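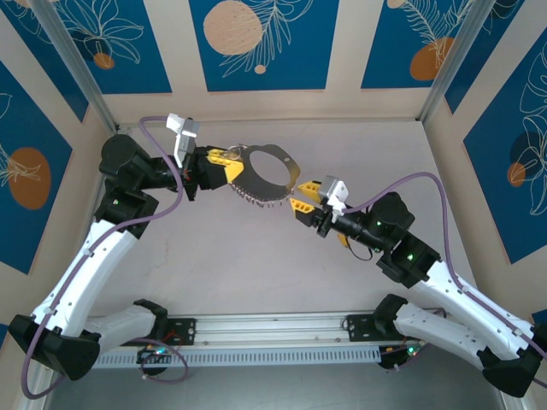
Flarnis Racing signs Baltasar Requena for the Nokico Touring Series

Lukley, January 29, 2025

Flarnis Racing is pleased to announce that Baltasar Requena will drive for the team in the coming season of the Nokico Touring Series. He takes the seat in the second car, which was shared by two drivers last year.

Requena comes to the team from hill climb racing, where he won 18 events. He made his first test with Flarnis in the autumn, on the short circuit at Lukley, and completed 700 kilometres in the car without any serious problem.

"I am very happy with this opportunity," said Requena. "In the hill climb you are alone with the road and you have only one chance. Now I must learn to race with other cars beside me, and to look after the tyres until the end. The team has been patient with me and I want to give this back with good results."

The engine of the car will again be prepared by the Goicoechea workshop, with which Flarnis has worked for many seasons. During the winter the workshop has changed the cooling system, after the two retirements suffered last summer. The rear suspension is also new.

The season begins in March at Lukley, with two races of 40 minutes each. The team will make one more test before this date. It is closed to the public, but journalists can attend if they write to the press office in advance.

For the opening meeting, 2,480 grandstand places are on sale through the circuit. Children enter free when they come with an adult. The paddock will be open to all ticket holders in the lunch break, and both Flarnis drivers will sign autographs there.

Press contact: Flarnis Racing, Press Office, Lukley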